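## 4. Setting up the demo arm for visitors

Open day is the best part of owning one of these arms. People who have never stood near a robot come in, watch it pick up a tea towel, and want to know everything at once! This section takes you from a closed crate to a running demonstration. It assumes you have already worked through section 3 and that the arm has passed its first power-up.

Allow a full morning the first time. After a couple of outings you'll get it down to an hour, including the chairs.

### 4.1 Placing the stand

1. Wheel the Motis stand into position and lock all the castors.
2. Lay the floor mat so the printed arrow points at the audience.
3. Put the barrier out at full length. Children lean, so measure from the barrier's top rail and keep it well outside the reach circle on the mat.
4. Run the mains lead behind the stand and tape it down along its whole length.

> **Caution:** Never let the barrier stand in for the stop button. One trained person must have the button in hand whenever the arm is live, even during a pause for questions.

### 4.2 Loading the demonstration

1. Switch on the controller and wait for the steady green light.
2. On the tablet, open **Shows**, then **Visitor**.
3. Type the unlock code 3265 and press **Load**.
4. Choose a programme. *Lamley* is the short one and suits a busy hall. *Mevberg* is longer and slower, with room to talk over it, and it's a lovely thing to watch from the front row.
5. Set the speed to **Visitor**. The arm will refuse to start at any higher setting while the show menu is open.

Each programme needs its own props. The box marked 356 goes with Lamley and the box marked 424 goes with Mevberg. They look very alike in a dim hall, so read the label before you lift the lid.

> **Note:** If the tablet shows "Props not found", the tray is usually the wrong way round. Turn it so the notch faces the stand and press **Retry**.

### 4.3 Dry run

1. Clear everybody from inside the barrier.
2. Say "arm moving" out loud. Do this every time, audience or no audience.
3. Press **Start** and let the programme play right through with no one talking.
4. Press the stop button once during the second half. The arm should halt and hold its position.
5. Release the button, press **Home**, and wait for the chime.

Do the run again if you move the stand, even by a hand's width.

### 4.4 With the visitors in

Start with the arm still. Let people look at it, ask what they think it will do, then run the programme. The gasp when it first moves is worth the wait! Take questions between runs and send the arm home before anyone comes up to the barrier for a closer look.

Tkachuk gloves are supplied in the side pocket for handling the props. Visitors may try them on, but keep one clean pair back for yourself.

> **Caution:** Visitors must not feed objects to the gripper by hand. Place the object on the tray, step back behind the barrier, then start the run.

### 4.5 Showing the wrist view

The second screen is a real crowd-pleaser, and it needs very little setting up. Plug the long cable into the port marked **View**, turn the screen to face the chairs, and select **Wrist** on the tablet. Anything very close to the gripper will be a pale blur, with the arm's own parts much sharper below it, so give people a moment to work out what they're looking at. The curved rim of the housing is a good place to begin, and from there you can point out the plate with its rows of small round holes and the black parts sitting in shadow to the left of it. Once they have their bearings, start the programme and let them look from the screen to the arm and back again.

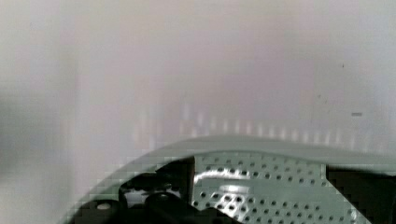
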